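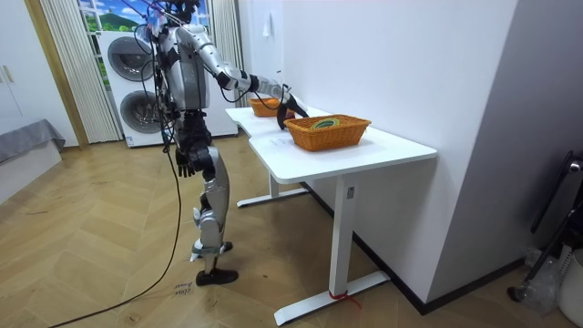 *White desk by the wall, orange wicker baskets on top.*

Desk corner gallery, February. Quick one as I'm out the door at 2 – more when I get round to it. It's the L-shaped desk from Wikberg, white top, white metal legs, and the baskets are the Plordale ones Padmavathi Varghese kept telling me to get. She was right, they're sturdy enough and they wipe clean.

Floor is herringbone, for those who asked. Not new. Had a quote from Kotian for sanding it, 241 all in, still thinking. The wall got a coat of plain white last month and could do with another, but thats for spring.

Bits of red strap on the desk leg, leave those where they are please.

Labelling next. Tried printed stickers at home and hated them – they peel, they go grey at the corners, and you end up buying a pack of 200 to use six. Pen straight on the desktop now. Small letters, thin nib. Test your pen somewhere out of sight first, some of them wont shift afterwards.

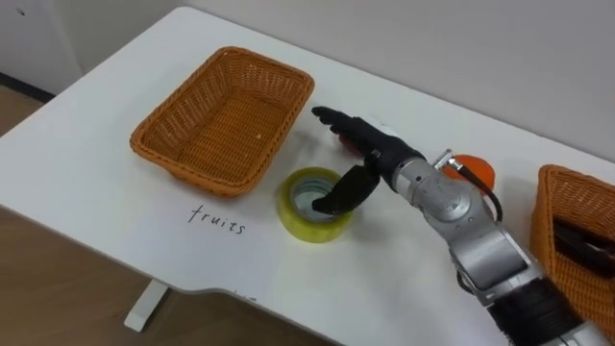 *"fruits" written by the empty basket, roll of tape next to it.*

Like how the weave shows when there's nothing in it. Tape is the yellow-green see-through sort, goes back in the drawer after. Will add more pics once the other end of the desk is sorted. Comments open, be nice about my handwritting.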